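Codstead Residents' Handbook
Household Care: Laundry, Linens and Clothing Storage

Section contents
Before the wash
Water and detergent
Drying indoors
Stains
Folding and storage
Shared laundry rooms

The Codstead household care pages are provided for residents of all Codstead buildings, including Cheema Court and the Ustau Street apartments. They cover routine care of clothing and linens. Residents should follow the care label on any garment where it differs from the guidance below.

Before the wash

Clothing should be sorted by color and by weight. Heavy items such as jeans and bath towels take longer to wash and dry than shirts and underclothes, and they wear down lighter fabrics when the two are washed together. Most households will find that three loads are sufficient: whites and pale colors, dark colors, and towels and bedding. Red and navy garments should be washed separately for the first two or three washes.

Close zippers and hooks. Unbutton shirts, including the cuffs. Turn printed T-shirts and dark denim inside out. Check every pocket; paper tissues and lip balm account for a large share of the spoiled loads reported to building offices.

Clothes that have been worn once and are not soiled do not always need washing. Sweaters, jackets and wool trousers may be aired overnight on a hanger and returned to the closet in the morning. Damp clothes, including gym clothes and swimwear, should never be left in a closed bag or a lidded hamper. Hang them over a rail until they can be washed.

A hamper with openings in its sides allows air to reach the clothes and slows the growth of mildew. Plastic hampers can be wiped with warm water and a little dish soap once a month and left upside down to dry. Canvas and cotton hampers should be emptied and laundered with the towels. Wicker should be brushed and kept away from wet floors.

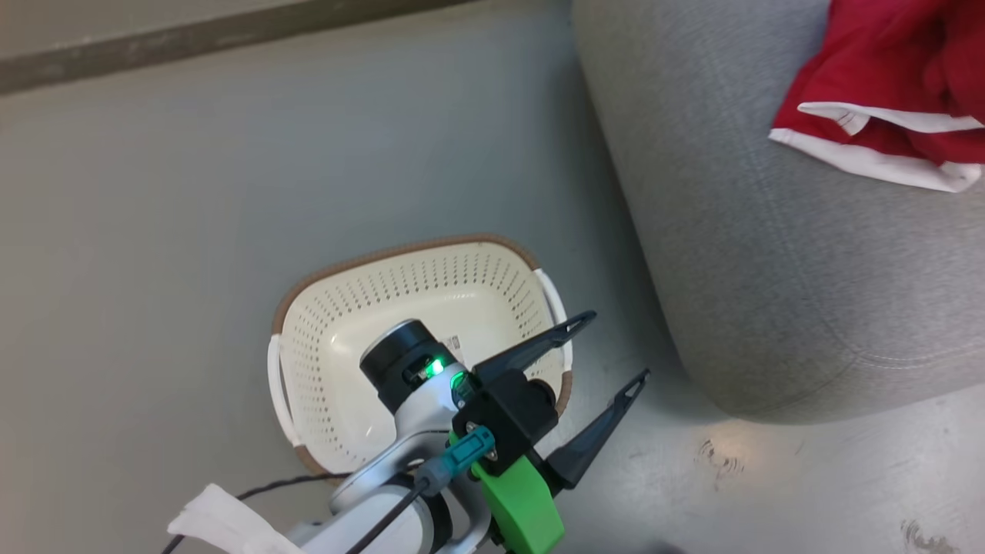

Water and detergent

The machines in the Cheema Court laundry room are high-efficiency models and use much less water than older washers. Only detergent marked HE should be used in them. Two tablespoons of liquid are enough for a full load of ordinary clothing. Excess detergent does not improve the wash. It stays in the fabric, makes towels stiff and leaves a gray film inside the door seal.

Cold water is suitable for most clothing. Warm water is recommended for sheets and for cotton underclothes. Hot water should be kept for towels, cleaning cloths and bedding used during illness. A drum is full when a hand can be placed flat on top of the dry load without pressing it down.

Fabric softener must not be used on towels, microfiber cloths or athletic wear. Half a cup of white vinegar in the rinse compartment may be used on towels from time to time. Vinegar and chlorine bleach must never be used in the same load, as the two together give off a dangerous gas.

After the final load, leave the washer door and the detergent drawer open.

Drying indoors

Many residents dry some or all of their clothing at home. A folding rack should stand clear of the wall on all sides, near an open window or a running bathroom fan. Do not place a rack against a baseboard heater or in front of an apartment's only exit.

Shake each item firmly before hanging it. Hang shirts from the hem and trousers from the waistband. Lay sweaters flat on a dry towel and turn them after several hours. Leave a hand's width between items; a crowded rack can take an extra day.

Where the tumble dryers are used, the lint screen must be cleared before and after each load. Dryer sheets leave a coating on the screen, and residents who use them should wash it with a soft brush and warm water every few weeks. Remove shirts while they are still slightly damp and place them on hangers at once. Many will need no ironing.

Stains

Treat stains as soon as possible and always before drying. Heat from a dryer will set most stains permanently. Test any product first on an inside seam.

Coffee and tea: rinse from the back of the fabric with cold water, then work in a little liquid detergent and wait 15 minutes before washing.
Cooking oil: cover with cornstarch, brush off, then apply dish soap.
Blood: cold water only, followed by a normal cold wash.
Grass: soak in cold water with an enzyme detergent for one hour.
Candle wax: harden with an ice cube, lift with a dull knife, then press between paper towels with a warm iron.
Ballpoint ink: dab with rubbing alcohol on a clean cloth, moving to a fresh area of the cloth as the ink comes away.

Folding and storage

Fold clothing soon after it is dry. A bed or a cleared table is the most practical surface. Sheet sets are best stored inside one of their own pillowcases, which keeps the pieces together and makes the set easy to find.

Winter clothing should be clean when it is put away in March or April. Moths are drawn to traces of food and perspiration that cannot be seen. Use lidded bins for wool and breathable cotton bags for down. Cedar blocks may be refreshed with fine sandpaper once a year. Bins should not be placed directly on the floor of basement storage units.

Shared laundry rooms

The Cheema Court laundry room is open daily from 7 a.m. to 10 p.m. The last wash should be started no later than 8:30 p.m. The Ustau Street laundry room is closed on Tuesday mornings for cleaning.

Residents are asked to collect their laundry promptly. Items left in a machine may be moved to the folding counter after ten minutes. Rugs, pet beds and anything treated with gasoline, paint thinner or cooking oil may not be placed in the dryers.

The machines are serviced by Drustis. Faults should be reported to Drustis at extension 315, quoting the number on the front of the machine. Lost laundry cards are replaced at the Codstead front office, Room 73.

Related pages: Kitchen Care; Floors and Carpets; Moving Large Items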